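Home › Blog › Music › Gigs and records

Two nights, one band, very little sleep

Right, quick one before I have to leave the house again. Ears still going. I said I wasn't going to do both Belano shows and then I did both Belano shows, so that's that for the savings.

For anyone new: Belano are the loud lot with the slow songs. Four albums in, never on the radio, two drummers since the second record. I've been boring people about them for ages and I will carry on doing it.

First night was Fleston. The hall there is the old sort, balcony all the way round, sticky floor, one bar with a queue like the post office on pension day. Got in late because of the trains. Missed the support completely, sorry to them, heard good things in the loo queue.

They opened with Clernari. The whole thing, all eleven minutes, no hello, no lights to speak of. Brave. Half the room was still holding coats. By the time the second guitar comes in (you know the bit, the climbing bit) the coats were on the floor and the bloke next to me had his eyes shut. I had mine shut too for a while, which is how I lost half my pint.

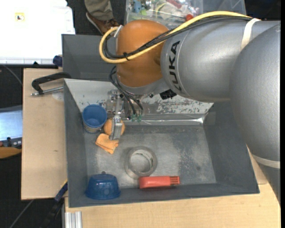

Posted Sep 27, 2026 in Gigs and records | words by the usual idiot | 2 comments

Where was I. Clernari. So on the record it's a bit polite, I've always thought. Lovely tune, but the drums sound as if they're in the next room with the door pulled to. Live it's a different animal. The bass is so low you feel it in your teeth, and they've dropped the strings and given that line to the organ. Much better. If they ever put out a live album and that version isn't on it I'll be writing a letter.

After that, three off the new one straight through. I'm still not sold on the new one. There, said it. Side one is great and side two wanders about looking for its keys. But the title track came across really well in the room, faster than the record, bit ragged at the end. One of the guitars cut out in the last chorus and they just kept going and it was probably the best moment of the night. You could hear everybody singing to fill the gap.

Then the quiet section. Hm. Stools came out. I'm never happy when the stools come out. Two songs would have been plenty, they did four, and people talk. People always talk. A man behind me explained his entire kitchen extension during the saddest song they've got. I know what his worktops cost. Didn't want to.

Picked up at the end though. Proper old stuff, the first album nearly back to back, finishing on the one with the false ending that still catches people out. It caught me out. I have heard it several hundred times.

Second night, Leckie. Totally different place. It's a shed really, big square thing out past the ring road, holds 3000 and I'd say it was full or near enough. Sound was awful for two songs, all boom, couldn't make out a word. Then somebody on the desk must have woken up and it was the best I've ever heard them. Clear as anything. You could pick the two drummers apart, one on each side, and I've never been able to do that before, not even with headphones.

Set was shuffled about. No Clernari at the start this time, they saved it for last, and I think that's where it belongs. It needs people tired and a bit emotional. At Fleston it was a shock, at Leckie it was more like being let out of something. Hard to explain. Big long howl of feedback at the close and then the house lights straight up and everyone blinking at each other.

Only one stool song at Leckie. Thank you. Whoever decided that, thank you.

They also did a cover I couldn't place and it is driving me mad. Slow, waltz time, something about a harbour. Not one of theirs, the singer said "this isnt one of ours" and then mumbled the rest into his collar. If you were there and you know, please please put it in the comments.

Merch moan. T-shirts were 40 quid. Forty! For one colour, on black, with the dates on the back in writing so small you'd have to sit on somebody's shoulders the wrong way round to read them. I bought the record instead, the reissue of the debut, which I already own, so I'm not claiming to be the sensible one in this story. Pressing is good by the way. Quieter than my old copy, which has been through some parties. Sleeve is thinner and they've changed the lettering, don't like that at all.

Which night was better? Leckie for sound, Fleston for everything else. I like a room with a balcony. I like being able to get to the bar and back in one song, even if it has to be an eleven minute song. And there was a looseness at Fleston that had gone by the second show, they'd tidied up the joins. More correct, less fun. That guitar cutting out, I keep going back to it. You don't get that twice.

If you've got tickets for the rest of the run: get there early, bring earplugs (bring them, I forgot mine the first night and regretted it all the way home), stand left of the desk if you can, and don't leave after the false ending. Saw at least one couple do it. Coats on, halfway up the stairs, faces like thunder when it kicked back in.

Will try and do a propper review of the new album next week when I've given side two another chance. It's growing on me a tiny bit. The one with the handclaps is quite good. Also owe you all the charity shop vinyl post, I haven't forgotten, the pile is next to the sofa and I keep stubbing my toe on it.

Got to run, bus.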